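The Viltbridge Public Library has revised its rules for study rooms, meeting rooms and shared tables. The new rules take effect in December. The main points are set out in this thread. 1/15

Study rooms may now be reserved for up to 4 hours per visit. The previous limit was one hour, with a renewal at the desk if no other patron was waiting. Renewals at the desk have been discontinued.

A library card in good standing is required to reserve a room. Guests of the cardholder do not need a card. The cardholder must be present for the whole reservation and is responsible for the condition of the room when the group leaves.

Reservations may be made online, by telephone or in person at the Plitier Street entrance. The branch on Radonjić Square will continue to take reservations in person only until its new telephone line is connected. We will post here when that work is complete.

A room that is not claimed within fifteen minutes of the start time will be released to the next patron on the list. Patrons who are delayed should call the desk. Staff will hold the room for a further ten minutes on request, once per reservation.

Room 208 is reserved for quiet, individual work at all times. Group bookings for Room 208 made under the old rules have been moved to the Piteo Room at the same hour. Patrons affected by this change have been notified by email.

Shared tables on the second floor cannot be reserved. They remain open to all patrons during regular hours, for reading, writing, crafts, mending and similar activities. Glue, paint and open flames are not permitted at any table.

Patrons using a shared table are asked to keep their belongings within their own section and to clear the surface before leaving. Items left behind will be taken to the front desk at closing.

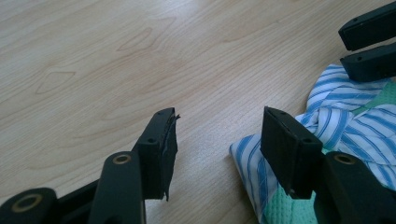
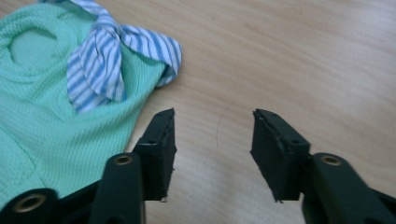 Wood tabletop, second floor.

Lost property is kept for 30 days. Wallets, keys, telephones and identity documents are held in a locked cabinet and may be claimed by the owner with a matching description or proof of identity. Food containers are discarded the same evening.

Covered drinks are allowed in study rooms and at shared tables. Meals are allowed in the Piteo Room only. Food of any kind remains prohibited in the local history collection — this includes candy and chewing gum — and staff will ask patrons to step outside if necessary.

Community groups may reserve the Piteo Room for free public meetings. Groups that charge admission or sell goods must apply in writing and pay the posted fee. A group may hold no more than 2 standing reservations in any calendar month.

Tutors may continue to meet students in the study rooms. Paid tutoring is permitted under the revised rules, provided that the student or a parent holds a Viltbridge card. Tutors may not advertise the library as their place of business.

Several patrons asked during the comment period whether children may use study rooms alone. Children under twelve must be accompanied by an adult. Patrons aged twelve and over may reserve a room on their own card until 6:00 p.m. After that hour, an adult must be in the room.

We also received requests for longer evening hours. Opening hours are set through the annual budget and were outside the scope of this review. The requests have been forwarded to the library board and will be included in the public record of its next regular meeting.

The full text of the rules is available at both service desks, in large print on request. Questions may be addressed to Ilir Milošević, Head of Public Services, by letter or through the contact form on the library website. Replies are normally sent within five working days.

Reservations made before the new rules take effect will be honored at their original length. Patrons who wish to extend an existing reservation should cancel it and book again — the online system cannot change the length of a reservation once it has been confirmed. 15/15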